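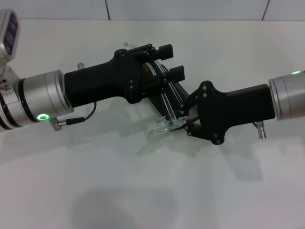 Progress report: small parts sorting and room refit, Kutport workshop
Sep 6, 2018
Prepared by Veerle Van der Linden for Roy Bainbridge, Colex

Summary of the period

Work during August went into two things: finishing the room at Kutport, and starting on the stock of small plastic pieces left over from the Steiner order. The room is in use. The sorting is behind the plan we sent you in the spring.

The room

The wall behind the work table is now paneled. We chose large panels to keep the number of joints down, and we left the seams plain, with no cover strips. Henk Hermans did the fitting with Daithí Lenihan and it took them 2 days, one more than quoted. The extra day is not being charged to the grant. 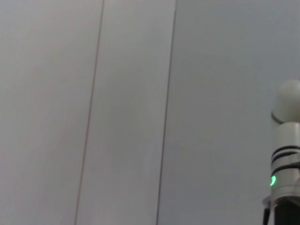 We had asked for a washable finish and the supplier, Kiler, confirmed this in writing. Ozan Akbulut has tried the usual cleaning spray on an offcut and saw no marking. We will check again after the winter, when the heating has been on for a few months. No shelves or hooks will go on that wall. Storage stays on the opposite side, as agreed at your visit.

The table has a plain white top. Clear pieces are hard to pick out against white under the ceiling lights, and two people have asked for a darker mat. We have one on order and it comes out of the consumables line.

The small parts

So far 386 pieces have been checked and bagged. The target for the end of August was higher, and the shortfall comes from the week the room was closed for the wall. Each piece is checked for cracks and for burrs along the edge. Anything doubtful goes in a separate tray for Ozan to look at.

Spending

We have used 90 percent of the fitting budget and expect one more invoice, for sealant and delivery. Consumables are under plan. I do not foresee a request for more money before the year closes.

Next steps

Henk will come back to run a bead of sealant where the wall meets the floor. Sorting continues through the fall. Please let me know if you want the piece list in the old format or the new one, as I still have both.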